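Help Board > Home and Cleaning > Bedrooms

Small stuff keeps ending up on the spare bed. How do you sort it?

Posted by Roya Nouri

We have two beds in one room. The big one gets made every morning. The other one has turned into the place where everybody puts things down: phone cases, plastic bags, a cardboard tube, fruit, a mug. I clear it, and by 9 p.m. it is covered again. My sister is coming to stay in June and will need to sleep there.

The room has a tall white wardrobe and a desk with three drawers, so there is storage. I also keep a light blue laundry basket on the floor next to the bed, and it doesn't help much.

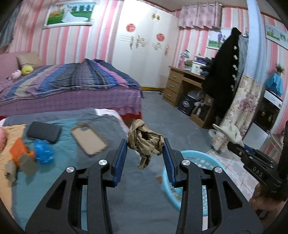

What I have tried so far

A shoe box on the desk. It filled up in a week and then things went back on the bed. I also bought a Fokby hanging organizer with 12 pockets for the wardrobe door, but the pockets are too narrow for most of it. I would like to spend under 600 on any fix, and that is in my currency, so think of it as cheap.

I mostly want to know what order to do it in and where the food items should go.

Anikó Csonka

Start with anything that can spill, rot or stain. That means food and cups first, every time, before you look at the phone cases.

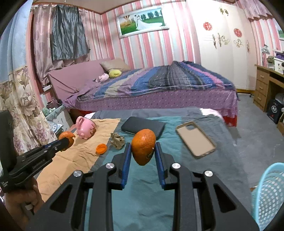 I had the same problem in my son's room and lost a good blanket to it. Take a tray from the kitchen, put everything edible or drinkable on it, and carry it out in one trip. A mug lying on its side, like your pink one, should go straight to the sink, and check the cloth under it before you fold anything. Tangerines keep better in a bowl in the kitchen. If the peel is torn, eat that one today or throw it out. Loose caps go on the tray too, and you can match them to bottles later.

After that:

Trash into one bag. Flatten the tube if you don't need it.
Cloths and clothes into the laundry basket.
Phone cases and chargers into the top desk drawer, nothing else in that drawer.
Strip the bed and wash the blanket and sheet.

Then put a quilt and a pillow on it so it looks like a bed. People put less on a made bed — at least mine do.

Parvaneh Nikzad

Agree with the tray. I would return the organizer and get a flat box with a lid that slides under the bed, if there is room under it. I have a Brosov one, 80 cm long, paid 380 for it. Measure first.

Elaheh Mousavi

just move the laundry basket to the other side of the room and put a chair there. worked for us for a while, then the chair filled up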